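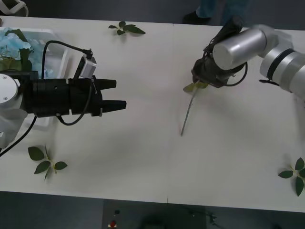

The right arm with a rose stem, the left one open and waiting.

Filed under: Reviews > Workshop & Automation

Trevix sells its Herkari bench kit as a two-arm cell you can have working in an afternoon. Ours took three, and I've put plenty of these things together.

The table is fine. It comes as two white panels, and the seam between them was flush after I'd fiddled with the feet for longer than I'd like. Check it again after a week. Ours had settled, and the arm bases need to agree with each other or your handover point drifts.

Cabling is where I lost patience. The supplied ties are rubbish, and the leads to the gripper and the little grey module on top are left in big loose loops. The manual calls this "service slack". I call it something to snag. You do need some of it for the wrist to turn, so don't cinch it tight – but clip the lower run along the arm and move each joint slowly through its whole range before you trust it. The clips cost me $43 extra, which is cheeky on a kit at this price.

We run ours on artificial flowers, picking stems and leaf sprigs for display work. Thin stems are a fair test of a gripper and the factory settings failed it. I dropped the closing force, re-zeroed the fingers and ran 300 picks on the rose stems. It missed 6. The brochure says it won't miss any, so make of that what you will.

Upkeep is simple enough. Wipe the fingertips, check the finger screws, redo the zero. The manual wants this every 563 hours, an oddly exact number that I don't believe for a minute. I do it monthly.

Wycliffe Mabula on the Lehtinen support line was helpful and knew the wrist fault I was describing before I'd finished. He also told me the replacement cable set won't ship until December. A spare should be in the box.

The pale tabletop does make dark leaves easy to pick out, and I'll give them credit for that. Would I buy a second one? Not at full price, and not before I've had a proper look at the Skoltport version.

Reviewed 10/09/2025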